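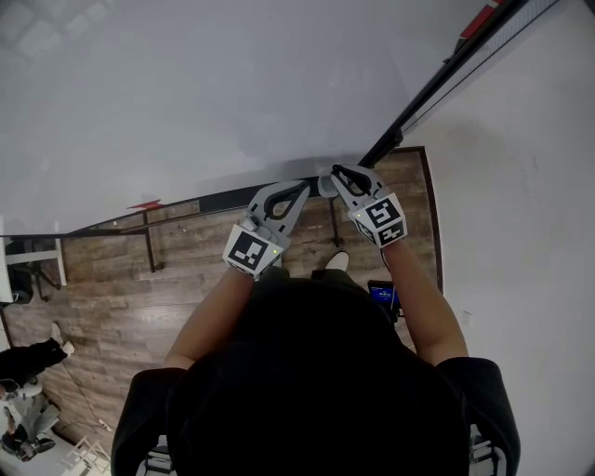 **Ticket:** tracking loss on paired hand grippers, bench 2
**Site:** Gendton
**Raised by:** assembly line, early shift
**Status:** closed, one follow-up open

**Reported fault**

Operator demonstrating the tray-loading task gets a "pose lost" warning on the right gripper whenever both hands work close together at the table edge. Left gripper unaffected. Session has to be restarted each time. The Breltiveo arm can't be trained on a recording with a gap in it, so the morning's work was thrown away.

**Setup**

- Two handheld grippers, marker cube on each, overhead camera
- Recording software: Zurnano, current release
- Session limit: 2000 frames
- Cell built by Sarmiento, handed over in September

**Log**

07:40 – Reproduced on the third attempt. Indicator lights on both grippers stay green throughout, so power and radio link ruled out.

08:05 – Swapped grippers left to right. Fault stayed on the right-hand side. Gripper and cube are therefore good.

08:30 – Checked exported poses. Dropouts start when the operator leans in. From overhead, the head covers one cube for a short time and the software gives up after 400 ms.

08:50 – Asked the operator to stand further back. Fault gone, but she reported a sore lower back within one session. Not accepted as a fix.

09:20 – Raised the camera and tilted it slightly towards the far side of the table. Recalibrated. One dropout in the next run, recovered without a restart.

10:10 – Changed the time-out from 400 ms to 2 s. The software now marks the gap and carries on. Marked sections can be cut out afterwards.

11:00 – Two operators of different height each completed a full session standing normally. No restarts.

**Cause**

Camera position was set during handover by a tall engineer with nothing in his hands. Nobody doing the real job had been asked to stand there.

**Notes from the line**

Recorded here at the shift's request, as they affect how the bench is used.

- Demonstration time is still booked as idle time on the shift sheet. Operators lose their output figure for hours spent on the bench. Needs a separate code.
- Experienced loaders are doing most of the demonstrating, which leaves newer staff on the manual line without help. Suggest one loader on the bench at a time, swapped at each break.
- Operators want to know whether they will be moved once the arm takes over tray loading. Outside the scope of this ticket. Passed to the production office, no answer yet.

**Follow-up**

Bench height is fixed. Adjustable legs quoted, awaiting approval. Keep the new camera position until then and recalibrate if the bench is moved.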